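ok thread on cutting the food shop down, as people keep asking in my DMs. been doing this since December, two adults, one of us eats like a horse

1/ set a number first. ours is 80 a week all in, cleaning stuff and cat litter too. write it on the fridge. we used to do "whatever it comes to" and it came to a lot

2/ one big shop, one small one. the small one is milk, bread, fruit. go in with a basket, never a trolley

3/ look in the cupboards BEFORE you write the list. I had 5 tins of chickpeas and was about to buy two more. never again

4/ world foods aisle for rice, spices, dried stuff. same things, bigger bags, way less money. cumin is daylight robbery in the little jars

5/ go after 7pm for yellow stickers. my local one does a second round at 8ish and there's a bit of elbowing. freeze the bread the minute you get in

6/ Blažena Vondráček from my old work taught me the soup rule. anything going limp by the end of the week goes in one pot with an onion and a stock cube. hasn't failed me yet, apart from the cucumber time

7/ stop cooking for six when theres two of you. weigh things, even for a month, till your eye gets better. pasta was my worst one

8/ eat before you go. I know everyone says it. I spent a tenner on crisps and olives last month so clearly I needed telling agian

9/ loyalty cards yes, but check the price per kilo on the shelf label, the offer is often worse than the big pack next to it

right thats me, tea to make. add yours below, esp anything for packed lunches, I'm stuck on those
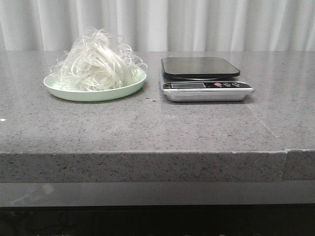 green plate and the kitchen scale, see no 7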